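6 November 2025

Notebook, bedroom corner, laundry and folding

Started late because the kettle in the back had to be descaled first, and then I couldn't find the good pen. Anyway! Today was meant to be the day I settled how we fold the awkward stuff, meaning anything that comes out of the dryer as a rope. The towels are done (see the pages from February, they still hold up and I haven't changed my mind about a single one), and pillowcases were never a problem. It's the slippery, busy-printed pieces that have been driving me up the wall.

The background, for anyone reading who skipped the last few pages: the Bimside list has 136 pieces of clothing and linen on it, and 43 of those are what Tharun Rajan calls "no-faces," which I've adopted because it's a great name. A no-face is any cloth where you can't tell the front from the back, or the top from the bottom, without picking it up and fussing with it. Dark prints are the worst of the lot. A plain shirt dropped on a bed shows you its collar sooner or later. A dark print dropped on a bed shows you more dark print.

What I did this morning was tip the Reddy basket out on the bed, mix it up by hand, and then work through it one piece at a time. My rule was to start from however it landed, no shaking it out first. I've been cheating on that without noticing, I think. You grab a thing, you give it a snap in the air out of pure habit, and half the job is done before you've started paying attention to it. So, no snapping! It slowed me down a lot, and I swore at a pair of tights.

First finding, and I'm putting it near the top so I don't lose it: begin at the twist. I always went for the nearest loose bit, pulled, and made the twist tighter. If you take hold of the bulk right below where it's gathered and let the rest relax onto the mattress, you can usually see which way the rope wants to turn. Then you're only undoing it, you're not arguing with it.

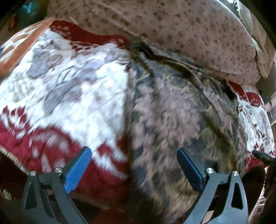 The second thing is the mattress itself. We've been folding on the table for ages since it's the right height for my back, but a bed is so much kinder to thin fabric. The cloth settles into it a little and stays put while you go looking for an edge. On the table it skates away from you and you end up pinning it down with an elbow. On the minus side the bed is low, and by eleven my back had things to say about that. I put a folded quilt under my knees, which helped, and I looked ridiculous, and I don't care.

Edges next. For the no-faces I tried finding the hem by running a pinch of fabric between thumb and finger, walking outward from the mound until it got thick. It works nicely when the hem is a proper turned one. It's hopeless on anything with a rolled edge, because the rolled edge feels exactly like one more crease. There were 9 of those in the basket (I went through and tied a bit of white thread on each so I can pull them out again tomorrow). I have no method for them yet. Tharun suggested looking for the care label and working from there, and that's fine when there is one, but I cut the labels out of everything that itches and so does everybody else I know.

Side note on the prints. I had a theory that I could tell inside from outside by the color, the inside being paler. True for the cheap ones! The better fabrics are dyed right through and it tells you nothing. I'd like a decent lamp on the window side before I give up on it completely. Tharun has the clip-on one from Vurnau somewhere in his van and says he'll bring it in, and he has been saying that since the summer.

Folding proper, once flat: thirds lengthwise, then in half, then in half again. I tried rolling too. Rolls look lovely in a drawer and fall open the second you take out their neighbor, so for the prints I'm sticking with thirds. The pile leaned, but it leaned the way slippery things always do, and I put a pillowcase between every few pieces to give it some grip. That's an old trick of my aunt's and I'm annoyed I didn't think of it on the first day.

Time per piece I didn't write down properly. I had the Releck timer going and then I knocked it under the bed with my foot and it carried on counting for 2 hours by itself. So no numbers from today, sorry. It felt slower at the start and easier after lunch, for what that's worth.

To do: pull the threaded ones and try them on the quilt, where the surface is rougher. Ask Tharun about the lamp AGAIN. Wash the tights by themselves. Order more white thread, and not the waxy kind, it slides right off. If anyone else uses the bed corner before I'm back, please leave the basket by the door and don't fold anything out of kindness, I need it messy.

Stopped a bit before five. Quilt is back in the closet, second shelf.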